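Stunon Bypass Secateurs, Two Seasons On
11/8/20 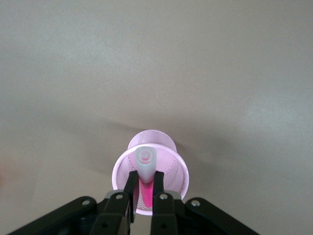 Karthikeyan Amin wrote in after the first part of this review to say that his own pair had lost its spring inside a month, and that a tool sold for rose work ought to manage one winter prune without being taken apart. He also asked whether the blade holds its edge on dead wood.

On the spring, mine has stayed put. It is a coil type held between two short pegs, and the pegs are shallow. If the handles are opened past the catch with any twist, the coil can jump out. A drop of oil on each peg and a firm seat when refitting have been enough here.

On the edge, the answer is mixed. Green stems up to pencil thickness are cut cleanly, with no crushing on the hook side. Dead wood is another matter. After an afternoon on an old blackcurrant the blade had a visible nick near the tip, which took ten minutes with a fine stone to remove. The Gukus pair I used before had a harder blade and would have come through it, but it was heavier and the catch stuck.

Pivot: one bolt with a locking nut. It needed tightening 2 times in the first season and has not moved since. The spanner size is not given in the leaflet.

Handles: plastic over metal, slightly too wide when fully open for a small hand. There is no half-open setting, which the Gukus did have.

Sap groove: works on roses, clogs on fig. Clean with warm soapy water and dry before closing.

Spares: blade and spring are sold separately. The blade is part 1716 and cost me 32 pounds with postage, which is steep against 133 for the boxed set with the loppers and sheath. I have not tried the loppers on anything thicker than a thumb.

For light pruning, deadheading and soft fruit I would buy them again. For neglected shrubs, use a saw first – the blade will not thank you otherwise. I will look at the edge again in December when the apples are done.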